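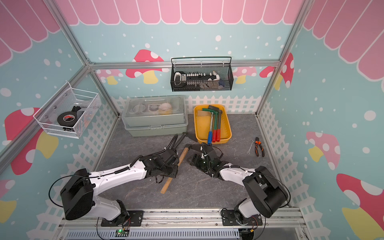 Vol. 8, No. 2

The Rules on the Side of the Booth: A Conversation with Hatem Tawfik

By the time I found the right door at Stirkthorpe I had already walked past it twice, and Hatem Tawfik had to come out into the corridor and wave me in. He apologized for the signs (there is one, and it points at the parking lot) and then he made tea, and we were a good while into a discussion of whether you can write a decent rule on an empty stomach before I remembered to switch on the recorder. I mention it only because he's that kind of host, and because I think the hospitality has something to do with the way he goes about his work.

Tawfik writes the bench rules for Kellia, the group at Stirkthorpe that teaches small pairs of robot arms to handle ordinary tools. He didn't set out to be a rules person. He trained as a machinist, moved into fixture building, and was asked one September to "tidy up the safety sheet," a job he thought would take an afternoon. The sheet is now a booklet in its second edition, and people at other workshops have begun asking him for copies.

"I said yes because I was annoyed," he told me. "The old sheet was written by somebody who'd never stood there. It said to maintain a safe distance at all times. Fine, but I have to put the hammer down on the floor of the booth, so at that moment my distance is zero, isn't it? What does the sheet want from me? It wants me to feel guilty, I suppose, and then do it anyway."

So he threw the sheet out and began with the moment of reaching in. The first page of the booklet is given over to hands and nothing else. Before a hand goes past the aluminum bars, the arms are stopped with the button, and the person reaching in says the word "hands" out loud. They say it even when they're alone in the room. When the hands are out again they say "clear," and only the person who said "hands" may say it.

I asked whether grown people mind talking to themselves like that.

"Oh, they hate it for a week," he said, very cheerfully. "Then you hear them saying it at the microwave."

The button matters more to him than the word, though, and he was anxious that I get this part right. Pausing the program doesn't count as stopping, in his book. A paused arm still has power in its joints and is waiting for an instruction, and he has seen a pause end when somebody leaned an elbow on a keyboard. After the button is pressed he wants people to wait 60 seconds before they handle the arms themselves, for cleaning or for cable work, and there's a kitchen timer for it. Why that long? He laughed and said that half of it is for the equipment and the other half is for the person, who has usually come over in a hurry and could do with a minute to look at what's in front of them.

Looking is his great subject. We spent a long stretch of the morning beside a booth with its picket fence and mushrooms and pink scalloped awning, and he talked about what he wants a person to see before starting a run. He wants them to say where each tool is meant to end up. He wants the wrenches in the yellow tray to point the same way, so that anyone coming back to the booth can see at a glance if one has been turned. A tool that isn't part of the job ought to have a place of its own, well over to the side, and its place should be written in the log.

"People think a messy floor is the danger," he said. "A messy floor you notice! What I worry about is the floor that's nearly right. Everything's where it was yesterday except the pliers, and you don't see the pliers, you see yesterday."

The hammer has a page to itself, and he's a little proud of that page. A hammer is a fine thing to practice on, he says, with its weight all up at one end, and for the same reason it's a bad thing to lift carelessly. His rule is that one arm is named as the lifting arm before the run begins and the other is named as the helper, and the names don't change partway. The first lifts of any new program are kept low, low enough that a drop is just a noise. He also asks that nobody stand in line with the handle while the head is off the floor, which sounds fussy until he acts it out for you with a soup ladle, as he did for me.

Then there are the cables, on which he could have kept me until dinner. He has opinions about zip ties. He likes them snug enough to hold and slack enough that the joint can turn all the way without tugging, and he likes the cut ends trimmed flush, having scratched his own wrist on enough of them. Every cable gets watched through one full slow movement of the arm after it has been retied. It's a dull thing to watch, he admits, and he has been known to bring a sandwich.

I asked him where the rules come from, whether they're his or whether he takes them from the published standards. Both, he said, and he was careful about the order. The formal standards come first, and he keeps them on the shelf and goes back to them whenever an arm, a gripper or a booth is changed. A booklet like his can ask for more than they do and never for less. But a standard is written for every workshop in the world, and somebody has to turn it into a sentence that makes sense at this rail with these two arms.

"I test them by reading them to Kamel," he said. Kamel joined the group last fall and is, by Tawfik's account, the most literal man he's ever met. "If I write 'check the gripper,' Kamel will look at the gripper. He'll say, yes, it's there. So now it says open it fully, close it fully, look at both fingers for wear, write your initials. He did me an enormous favor and I don't think he knows."

The booklet has had its failures, and he went through them quite happily. An early version asked for a signature at every stage, and people signed the whole column in the morning to get it over with. He took most of the boxes out. Another rule said only one person could be near a booth at a time, and it had to go when he saw that it left new staff to learn by themselves. The present version says one person is in charge of the button, by name, and anyone else may stand by and ask questions. Anyone at all may press it. Jalen, who had been in the building for one day, stopped a run because a sound bothered him, and it was only a fan. Tawfik thanked him in front of everybody and put the episode in the second edition, under the heading "Stops That Turned Out to Be Nothing." It's the section he wants to see grow.

"If that page is empty, I don't believe we've had a perfect year," he said. "I believe people were shy."

We'd let the tea go cold by then, and he insisted on making another pot, and while the kettle was going I asked what he'd say to a small workshop that was starting from scratch, with a pair of arms on order and nothing written down yet. He thought about it for quite some time.

"Don't write anything the first day," he said. "Stand there. Watch where people put their hands, where they put their coffee, who walks behind whom. Write down what they do already, the good bits, and start with those, so that when you hand it out they recognize themselves in it. Then add the things they won't like, one or two, and be around to explain them. And put it in big letters! I'm serious. I had it in tiny print for months and wondered why it wasn't being read."

The current booklet is in big letters. It's eleven pages in the draft he lent me, with his pencil notes in the margins, and he is still arguing with himself over the wording of the page on putting tools away at the end of a shift. He asked what I thought. I said "return" was clearer than "restore," and he wrote it down.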